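Bralness Twin-Arm Bench Cell
Supplied and serviced by Fedstead

Product code: 2000
Arms: 2, rail mounted
Enclosure: three walls and floor panel, open front
Availability: to order. Ask us for a price.

We list the Bralness cell because customers keep asking for it. We don't keep one on the shelf, and after the open day at Altotberg on May 11, 2021 we still don't plan to. What follows is what we saw there, so that you can make up your own mind before you ring us.

The demonstration was run by Silvan Eberhard and Marlies Fuchs in the old Egger building, which has 1871 carved over the door and very poor parking. Elmarie Nkosi and Obed Eshun went along for Fedstead. The invitation promised "unattended handling of mixed small cartons". Marlies stood beside the cell with her hand near the stop button for the whole session, so we would call it attended.

The job was simple enough. Small white boxes were put down on the floor panel and the arms had to pick them up, turn them and pass them across. Obed asked whether he could place the boxes himself, at whatever angle he liked. He was told yes, after lunch. After lunch he got 3 goes. The cell managed the first two and gave up on the last, when he set one box close behind another.

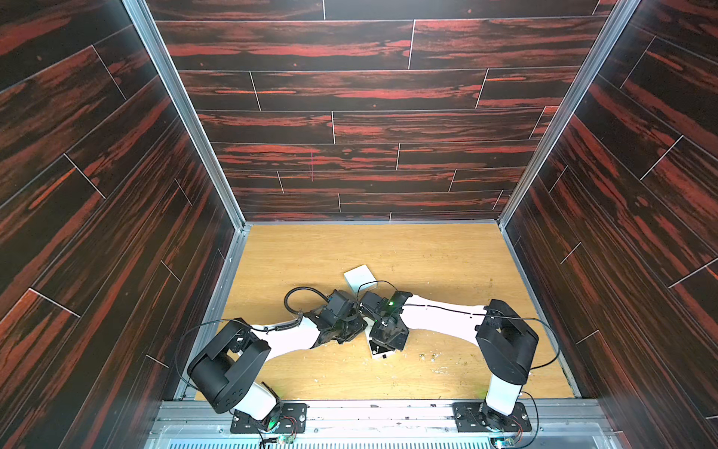

Both grippers at the middle of the floor panel, with the right one over the smaller box.

Eberhard's answer was that the software had been updated since February and had not been tuned for crowded layouts. That may well be so. We would have liked to see the tuned version, seeing that crowded layouts are what most packing benches have.

The cables bothered Elmarie more than the software did. They run outside the links and loop out past the shoulders and the grippers. She asked what happens when one snags and was told it doesn't. Our own service technician, Ambros Pichler, has replaced enough cables on other makes to want that in writing.

The oak-patterned floor panel is a separate part and can be ordered on its own. Given the scuffs and scratches on the demonstration unit, you should budget for a spare. The dark wood-grain walls are a matter of taste. Bralness says the finish helps the vision system — we asked for test results and haven't received any.

In fairness, the arms were quiet, the aluminum rail is a solid piece of work, and changing a gripper took Marlies less time than it took us to find the coffee. A college or a small lab could get good use out of this cell. For a packing line, we would ask for a trial with your own cartons, on your own bench, before signing anything.

Fedstead can arrange a trial through Bralness. Freight is at the customer's cost both ways. Ask for Elmarie.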